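Does Washing Colder Change Anything? My Semester With Other People's Laundry

Household Science, final project report

Why I picked this

I wanted to do my project on bread. Bread was taken (twice), and Dr. Rutherford said I could have either soap or fabric, so I kind of took both. My question ended up being whether people in my building would switch to cold washes if somebody just asked them nicely, and whether their clothes would come out any worse for it.

I live in Gruvville, in one of those long brick apartment blocks behind the Cokel plant. Everybody shares walls and everybody has opinions. My grandmother washed everything hot, including things that said very clearly on the tag not to, and I grew up thinking a cold wash was what you did when the heater was broken. So I was not exactly neutral going in!

What I did

I wrote a one-page survey and slid it under every door in both stairwells. That was 122 surveys. The first version had a typo in question four that made it sound like I was asking people how often they washed their neighbors, and I only caught it because Clem Kerslake from my lab section read it out loud on the bus. We reprinted. The library charges for that, by the way, even if you look sad.

The survey asked what temperature people normally use, how they sort, what detergent they buy and how much they pour in. At the bottom there was a box to check if you'd be willing to wash cold for the month of April and keep a little diary.

For the fabric part I cut up an old cotton bedsheet into squares and stained them with the same stuff every time — coffee, tomato sauce, grass, and cooking oil. Bevan Rutherford (my advisor, who asked to be named in full so his mother can find this) made me write down how long each stain sat before washing. I'm glad he did, since I forgot the first batch over a weekend and had to throw it out and start again on Sunday night with fresh sauce.

Every square got washed with the same amount of detergent. Half went on cold and half on hot. Then they dried flat on the rack in my bathroom and Clem and I scored them separately without talking, from zero (gone) to five (looks like we never washed it). Clem scores harder than I do. I averaged us.

What people told me

The surveys that came back were way more fun to read than I expected. People love talking about laundry if you leave them enough blank space. One person drew me a diagram of their sorting system with arrows. Another one wrote "warm, always warm, don't start" and nothing else.

Most people wash warm out of habit and hadn't thought about it in years. A lot of them said their parents did it that way. Very few mentioned money. I had a whole section of my proposal about electric bills, and I pretty much had to cut it.

Almost everyone admitted to pouring detergent by eye. When I knocked on doors later to pick up diaries, I asked a few people to show me their usual pour, and wow. Some of those caps were overflowing.

What the squares told me

Grass was the surprise. I figured hot would win easily, and the two came out so close that Clem and I couldn't sort the piles when we mixed them up on purpose. Coffee was nearly the same story. Cooking oil went the other way, with the cold squares keeping a shadow you could see from across the room. Tomato was all over the place and I don't trust my numbers on it, partly from the restart. 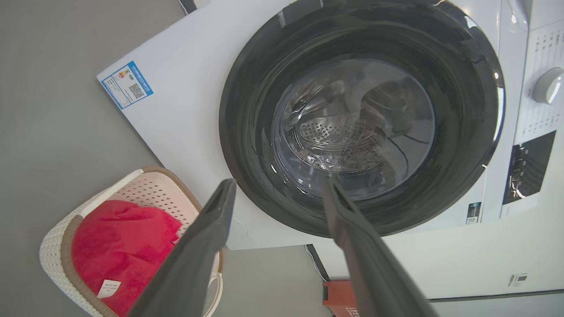

What I learned about dials and labels

I ended up reading far more about washing machines than I planned. Front-loaders lift the clothes and drop them again as the drum turns, so they get by with less water than the old top-loading kind with the post in the middle. Heating that water takes most of the energy in a hot wash, and that's the main argument for going cold.

The names on the programs are a mess, though. "Cotton" and "eco" can mean different things depending on who made the machine, and several people in my diaries said they use the same setting every time because they're scared of the others. I get it. I was one of them in February.

What I'd do differently

More squares, for sure. Fewer kinds of stain. I'd also get a third scorer to break ties between me and Clem, and I'd hand out measuring scoops with the diaries, because uneven pouring probably muddied the whole diary half of the project.

I still do kitchen towels hot. Everything else goes on cold now, even my good jeans.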